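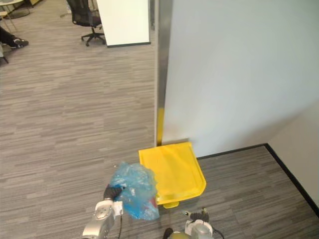 Moving deposit not returned, is this normal?

firnbridge_renter
June 15, 2020
Hello all. In April I booked the company Hurnen for my move to Firnbridge and paid a deposit of $800. The building then changed my elevator date, so I had to cancel. I wrote to them 12 days before. They say the deposit is lost. The full price was $3,541. Is it common to keep all of it?

Patwary
Depends on what you signed. Mine with Cornari said they keep $100 if you cancel more than a week before. Look for the word "cancellation" on the second or third page.

firnbridge_renter
I have looked now. It says only "deposit secures the date." There is nothing about how many days.

box406
Then it is lost, I am sorry to say. They held a truck and a crew for you. I think it is fair.

Patwary
I don't agree with box406. With 12 days they can sell the date again. Ask them in writing if they did.

box406
In a slow month, maybe. In the spring every mover is full and people book early.

Patwary
If every mover is full, it is even easier to sell the date!

firnbridge_renter
Thank you both. I have sent them an e-mail and asked if they can move the deposit to a new date, as I still need a truck. They answered that the office will call me tomorrow.

box406
Moving it to a new date is a good idea. Please get it by e-mail also, not only by phone.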